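How to Run a Robot Demo at an Open Day Without Losing the Room

We've done the Wiltby open day often enough to have opinions. Start with the simulator on the big screen and keep the real arms for after coffee. Visitors forgive software anything.

1. Pick one task. Danai Koutsoukos once planned six, and we got through one and a half.

2. Load the kitchen the night before, then load it again. Write the reset key on tape and stick it to the monitor.

3. Cap each group at 60 seconds per try. Children will respect this – engineers will not.

4. Give someone the talking job. Mahsa Shojaei drives, Fergus Dow talks, and we don't swap.
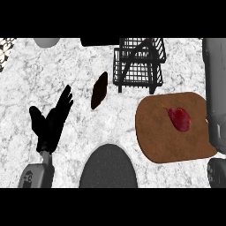 5. Ask for a prediction before anyone touches the controls. With two arms to choose from, people argue nicely over which should go first. Let them. The red pear on the cutting board makes a good opening target: everyone knows what it is, and the right arm is already next to it. Leave the wire rack for the second round, when the crowd is warmer and expects less.

6. Stop while they still want a turn. The sign-up sheet for November goes by the door, with a pen on a string.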